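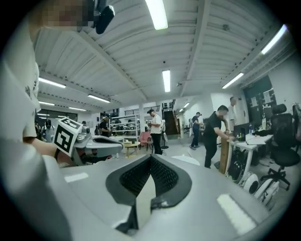

# Hand-Held Grippers for Recording Two-Handed Lifts

**Project report, Bornura Workshop Course**
Submitted in March by the Lesix student group

## 1. Purpose

The project examined whether demonstrations recorded with a pair of hand-held grippers can be used to train a two-arm policy for lifting and placing boxes. Earlier groups in the course recorded by teleoperation. The present group recorded without a robot arm, and the pose of each gripper was recovered from the marker cube mounted on it.

## 2. Method

Each operator held one gripper in each hand and wore a head-mounted camera. A trial began with both grippers open, continued through contact, lift and placement, and ended when both grippers had been withdrawn. Recording took place in the shared workshop during normal working hours, with other work going on nearby, so that backgrounds and lighting would vary.

The plan called for 2000 trials. The group recorded 1474, and 1262 were kept after review. Trials were removed for two reasons: a marker cube was hidden from the head view for too long, or the streams from the two grippers could not be aligned in time. Alignment was done with Bullel, the course's own script – version two, with the corrected clock offset.

## 3. Two-handed contact

Square containers with lids were the main test object. They have no handle, so the load must be shared between the two hands, with the finger pads pressing from both sides.

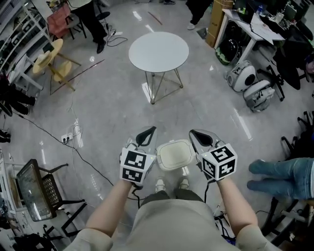 Melquiades Mendoza objected at the midterm review that pressing force was not recorded at all, and that a policy trained on position alone might squeeze too hard or let the container slip. The group accepts this point. Gripper width was added to the training input as a partial substitute, but force remains unmeasured.

## 4. Results

The policy was trained for 4000 steps on the Govindasamy bench. It placed rigid containers reliably when they started directly in front of the arms. Performance fell when the container was turned at an angle – most failures occurred at first contact, when one pad arrived before the other and pushed the object away.

## 5. Remaining work

Angled starts should be recorded as a separate set. The review rule for hidden markers also needs a written threshold, as two reviewers applied it differently in the first batch.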